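Looking after a small telescope at home
Workshop notes, Firkirwood Astronomy Group
Last revised 5 Oct 2018

These notes cover the storage, cleaning and alignment of reflecting telescopes with a mirror of up to 10 inches. Refractors need less attention and have their own page.

Storage

Keep the tube somewhere dry and close to the outdoor temperature. A shed or unheated porch is better than a living room. A mirror brought out of a heated room gives a soft, shimmering image until it has cooled, and a thick mirror in January may need over an hour. Store the tube horizontally, or with the open end pointing slightly down, so that dust does not settle on the mirror.

Do not cap a tube that has dew on it. Bring it in, leave both ends open overnight, and fit the caps in the morning. Silica gel sachets in the eyepiece case should be dried in a low oven when the indicator beads change colour.

Cleaning the main mirror

Most mirrors are cleaned too often. A thin film of dust has very little effect on the view, and every cleaning carries some risk to the coating. Once every four years is enough for a telescope used in a garden. Pollen, sap and bird droppings are exceptions and should be dealt with promptly.

Take off rings and watches. Remove the mirror in its cell, then the mirror from the cell, and mark its position with a pencil line on the edge of the glass. Work low down, over a folded towel in a plastic washing-up bowl.

1. Rinse with lukewarm tap water for two minutes to float off grit.
2. Fill the bowl with lukewarm water and one drop of plain washing-up liquid. Soak for 30 minutes.
3. Draw wet cotton wool across the surface under its own weight. Use each piece for one stroke and discard it.
4. Rinse again, finishing with distilled water.
5. Stand the mirror on edge to drain. Lift any remaining drops with the corner of a paper tissue.
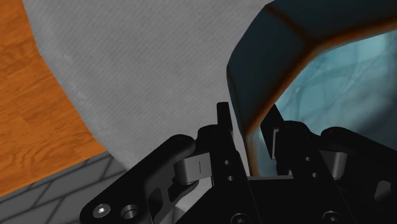

When refitting, the clips should just clear the glass. A slip of writing paper should slide between clip and mirror. Tight clips distort the surface and turn bright stars into triangles. Ildikó Tóth found this on her Nava 8-inch after two months of blaming the eyepieces.

Alignment

Set the secondary mirror first, using a sight tube, and leave it alone afterwards unless it has been knocked. Adjust the main mirror with the three screws at the back, a quarter turn at a time. Slacken the locking screws before starting and nip them up at the end, checking that the setting has not shifted. Laser tools are quick but must themselves be true: rotate the laser in the focuser, and if the spot traces a circle, the laser needs adjusting.

Mounts and bearings

Wipe old grease from the gears with white spirit and replace it sparingly. The Niletti mounts sold from 2000 onwards use a nylon bush on the altitude axis, which should be left dry. Rimantas Liepiņa keeps a few spare bushes and can usually be found at the Mundgate observing site on clear evenings.

Batteries should come out of finders and hand controllers before any long period of storage.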